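Settee

A settee is an upholstered or partly upholstered seat with a back and arms, made to take two or more people. It is generally smaller and more upright than the modern sofa, and its frame is more often left exposed. The term is applied in the Canadian furniture trade both to antique pieces and to new ones made in older styles, and in everyday speech it overlaps with sofa, chesterfield and couch. Dealers tend to keep the word for seats in which the woodwork is a main part of the design.

Terminology

The word is usually regarded as a variant of settle, the high-backed wooden bench that was long a fixture of halls and kitchens. The distinction between the two rests mainly on comfort. A settle is a bench, sometimes with a box beneath the seat; a settee has a padded or caned seat and is closer in construction to an armchair. A love seat is a settee for two. A canapé is a French form in which the upholstery is enclosed by a continuous carved frame, and many later carved settees follow its general arrangement even where the ornament is of another period.

Chesterfield was for much of the twentieth century the ordinary Canadian word for any long upholstered seat, and it is still heard among older speakers. It properly denotes a deep-buttoned type with arms and back of equal height.

Form and construction

The carved settee is built around a show-wood frame, meaning one in which the rails, arm supports and crest are finished and visible. Walnut, mahogany and rosewood were favoured in the nineteenth century. Later makers often used beech or birch stained to a darker colour. The crest rail is normally the most elaborate member. It may be a single serpentine line, or it may rise and fall in a series of scrolls and humps, with the higher points placed at the centre or towards the ends. Long crests are made up of several pieces joined by dowels or loose tongues, and the joints are placed where the carving will disguise them.

The back is upholstered within the frame. In traditional work, webbing is tacked across the opening, covered with burlap and built up with hair or fibre before the top cover is fixed. The edge of the cover is finished with gimp or close nailing. Seats may be stuffed over the rails, fitted with springs, or left as a platform for loose cushions. Modern reproductions generally rely on foam.

Upholstery

Floral and damask patterns have been associated with the carved settee since the Victorian revivals. Cream grounds with brown, tan or gold figures are common on dark frames, and a row of separate cushions is frequently set along the seat against the back. Large repeats present a difficulty for the upholsterer, as the motif must be centred within a back that is seldom symmetrical in height. The pattern is normally set out from the highest point of the crest, and the seat and arms are then matched to it.
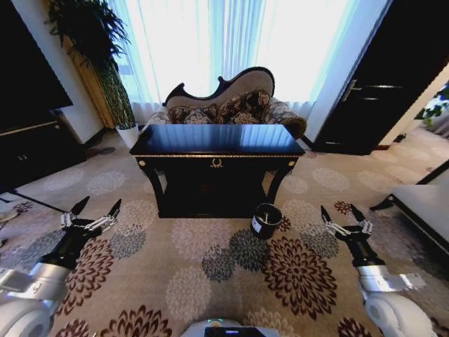 Placement in the room

In the formal living room the settee commonly faces the entrance or stands with its back to a window. Sheer curtains are often used in the second case, to reduce glare and to protect the cover from fading. A clearance of 200 millimetres between the back of the seat and the curtain is advised in several decorating manuals so that the fabric can hang freely and the carving is not knocked when the curtains are drawn.

A table is usually placed in front. The low coffee table is a comparatively recent arrival, and in rooms furnished in a revival manner its place may be taken by a console or centre table with shaped legs, a shaped or trimmed apron and a lower shelf. Black lacquered or glossy finishes with gilt mounts are one established choice. Ring handles and round medallions belong to the neoclassical vocabulary and were widely used by makers of Empire and Regency furniture, and they continue to appear on commercial pieces intended to be sold alongside carved seating.

Tall houseplants are a customary means of filling the corner beside a settee. Dracaenas, palms and figs are all used for this purpose. Plain white pots are widely sold for them and suit most wall colours.
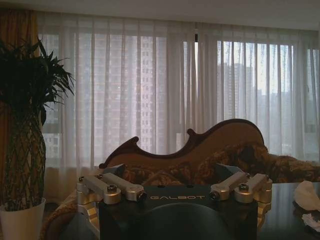
Commercial manufacture

The carved settee remained in production after exposed woodwork had gone out of general fashion. Among the smaller firms, Pralinton offered a line of show-wood seating to furniture retailers, with frames carved by machine and finished by hand. Its catalogue of 353 items listed the settee both singly and as part of a suite with two armchairs. Ivholm, better known for plain case furniture, sold a simplified version with a flat crest. Brikura supplied unfinished frames to independent upholsterers, who covered them to order.

The upholsterer Csaba Vass, who trained at the Hämmerli workshop, favoured a return to the sprung seat for frames of this type. He argued that a foam block raises the sitter too high in relation to the arms and spoils the proportion of the back. His shop notes put the work of re-covering a large carved settee, including the stripping of the old tacks, at roughly 600 dollars before fabric.

Care and repair

Dust collects in the recesses of the carving and is best removed with a soft dry brush. Liquid polish should not be applied directly to the wood. It settles in the hollows, darkens them unevenly and may stain the adjoining cover. Gilt and lacquered surfaces on nearby tables are wiped with a barely damp cloth.

Loose cushions should be turned and exchanged regularly so that the seat wears evenly. Settees placed before a window are subject to fading along the top of the back and on the outer faces of the arms, and lined curtains or blinds may be needed during the brighter months, particularly from June onward.

The most frequent structural fault is a loosened joint between arm and back, caused by lifting the piece by its arms. A settee should be carried by the seat rails. Broken scrolls can be glued if the fracture is clean. Missing portions are carved from matching timber and toned to the surrounding finish.

See also

Canapé
Chaise longue
Chesterfield
Console table
Love seat
Settle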